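홈 | 국제 | 안보·외교 | 인터뷰 | 지난 글

강 하나를 사이에 둔 두 이웃, 조용해진 국경을 읽는 법

오랫동안 소국 외교를 연구해 온 분을 만나러 가는 길은 생각보다 멀었다. 약속 시간보다 일찍 도착했는데도 연구실 문은 벌써 열려 있었고, 책상에는 Drasilness 하구 일대의 낡은 지도가 펼쳐져 있었다. 차를 한 잔 받아 들고 앉자마자 이야기는 곧장 그 지도로 흘러갔다.

"사람들은 이 강을 자연 국경이라고 부르지요. 그런데 1890년에 선을 그을 때는 강줄기가 지금과 달랐습니다. 물길이 옮겨 가면서 마을 하나가 통째로 건너편에 놓였고, Vuncombe 정부는 그 마을을 한 번도 포기한다고 말한 적이 없어요."

그가 말하는 마을은 Prydderch다. 행정은 동쪽 이웃 나라가 맡고 있지만 주민들은 지금도 서쪽 Vuncombe의 장에 나가 물건을 판다. 지난해 가을 동쪽에서 정권이 갑자기 바뀌었을 때 많은 이들이 이곳부터 걱정한 것도 그래서였다. 그런데 뜻밖에도 Vuncombe는 새 정권을 승인하지도, 비난하지도 않은 채 대사관 문을 그대로 열어 두었다. 왜 그랬는지 묻자 그는 한참 웃고 나서 대답했다.

"승인은 한 번 하면 되돌리기가 어렵지 않습니까. 문을 열어 두는 건 언제든 닫을 수 있고요. 작은 나라 외교관들은 그 차이를 몸으로 압니다. 공식 문서에는 '현지 당국'이라고만 쓰고, 정부라는 말은 끝까지 아껴요. 저는 그런 단어 하나를 보려고 성명서를 처음부터 끝까지 몇 번이고 읽습니다. 아내는 그게 무슨 재미냐고 하지만요."

물론 국경이 조용하다고 해서 군이 손을 놓은 것은 아니다. Vuncombe는 겨울 동안 하구 쪽 초소를 7곳으로 늘렸고, 순찰대의 교대 주기도 줄였다. 그는 이것을 위협으로 읽는 시각에는 선뜻 동의하지 않았다.
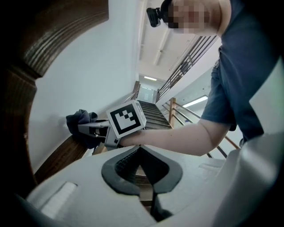
"초소를 늘리면서 동시에 통행 허가 기간도 늘렸거든요. 예전에는 7일짜리였던 것이 이제 23일짜리가 됐습니다. 한 손으로는 문을 지키고 다른 손으로는 문을 열어 주는 셈이지요. 건너편의 새 지도부도 그 뜻을 알아들었다고 봅니다. 그쪽도 장이 서야 먹고사니까요."

이야기는 자연스럽게 돈 문제로 넘어갔다. 두 나라가 함께 운영해 온 하구 개발 기금 Fundbridge는 정권 교체 직후 지급을 멈췄다. 제방 보수며 나루터 공사며 여러 일이 이 기금에 걸려 있었던 터라, 강가 사람들에게는 수도의 성명보다 이쪽 소식이 훨씬 급했다. 그런데 그는 기금이 완전히 닫히지 않은 점을 눈여겨보라고 했다.

"계좌는 묶였지만 실무진은 계속 만나고 있습니다. 장소가 번듯한 회의장이 아니라 나루터 옆 세관 건물이라 신문에 잘 안 날 뿐이에요. 저도 예전에 거기서 회의록을 읽어 본 적이 있는데, 절반은 모래 준설 이야기고 나머지 절반은 점심 이야기더군요. 그래도 그런 자리가 있어야 나쁜 날에 전화를 걸 상대가 생깁니다."

그렇다면 승인은 언제쯤 이루어질까. 조심스럽게 물었더니 그는 날짜를 맞히는 일은 오래전에 그만두었다며 손사래를 쳤다. 다만 순서는 짐작해 볼 수 있다고 했다. 먼저 기금의 제방 예산이 풀리고, 다음으로 영사 업무가 정상으로 돌아오고, 대사의 신임장 이야기는 맨 나중에 나오리라는 것이다. 그 사이에 Prydderch의 지위를 두고 어느 한쪽이 큰소리를 내면 모든 것이 다시 밀릴 수 있다는 말도 덧붙였다.

"제가 제일 걱정하는 건 선거철입니다. 강 건너 마을만큼 연설하기 좋은 소재가 없거든요. 정작 그 마을 분들은 연설보다 나룻배 시간표를 더 궁금해하시는데 말입니다."

차가 다 식은 뒤에도 그는 지도를 접지 않고 옛 물길을 손가락으로 짚어 가며 나루터가 몇 번이나 자리를 옮겼는지 들려주었다. 다음 달에는 하구에 직접 다녀올 생각이라고 한다. 돌아오면 준설 이야기부터 들려주겠다는 약속을 받고 연구실을 나섰다.

2018년 2월 14일

문의: 편집부 | 무단 전재 및 재배포 금지 | 맨 위로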